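Hand-held gripper kit from Nureo – worth the price?

jirk_bench
Looking for opinions from people who have used the Nureo hand-held gripper kit for recording demonstrations. We are a small shop and want to collect pick-and-place data without tying up an arm. The quote I got is for 2 grippers, the marker cubes, the head camera mounts and the software license. Shipping is extra. Before I sign I'd like to hear how it holds up in daily use.

hatem_s
We have had it since January. Hatem Soliman here, I run data work at Studeo. The hardware is good. The finger pads grip soft things well, and you can swap a worn pad with one hex key. The software is weaker. It crashes if you unplug a gripper before you stop the session, and you lose the last take.

Weight is fine for short stretches. We rotate people every 30 minutes and that works for us.

pallet_pat
I'd pass. You can print a similar gripper yourself for a lot less. The files are out there, and the camera is an off-the-shelf part.

hatem_s
You can, and we did that first. Our printed fingers went out of shape within weeks and every pair closed a little differently. The people training the model noticed before we did. If your time is free, print them. Ours isn't.

pallet_pat
Then use a better filament. I've got over 2000 takes on one printed pair and they still close the same as day one.

jirk_bench
How much table space does it need? And does it work with other people moving around? We don't have a closed room for this.

hatem_s
We use one long table upstairs in an open office, with people walking past all day. Views from the gripper cameras at our place:

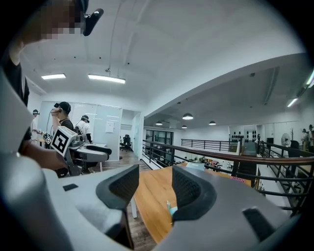
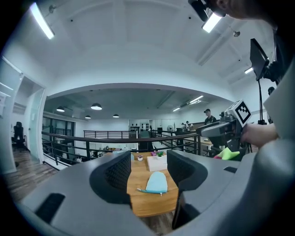 Other people in the background haven't hurt tracking for us. Lighting matters more. Near a window with afternoon sun we got dropouts, so we moved further in and they stopped. Keep your sleeves and hands off the marker faces – that is the most common mistake with new people. Our table is longer than you need. Anything you can reach across without leaning will do.

aab_berrada
Abdelghani Ait Brahim, Berrada. We tested the same kit for a month and sent it back, so take this as the other side. Small objects were fine. Bags and pouches were slow, and our operators kept pulling zippers at a bad angle because the pads are wide. We also didn't like that calibration has to be redone every time you power up. Support answered within 24 hours each time, I'll give them that, but the answer on calibration was that it's planned.

hatem_s
Calibration at power-up went away in the last firmware, at least on our units. You still do it after changing pads. Agree on zippers. We tell people to come in from the side and go slower.

aab_berrada
Good to know. That was our main complaint. I'd still want narrower pads before ordering again.

jirk_bench
Do they sell narrow pads?

hatem_s
Not on the price list. Ask them, they sent us a sample set but I haven't put it on yet.

pallet_pat
Or print some narrow ones.

jirk_bench
OK. I'm going to ask for a loan unit and try it with our own parts, mostly small caps and cable bags. The project is called Jirkurura if anyone runs into it later. Does the loan unit come with the full software or a trial version?

aab_berrada
Full version, but exports were locked until we called them. Get that sorted before it ships.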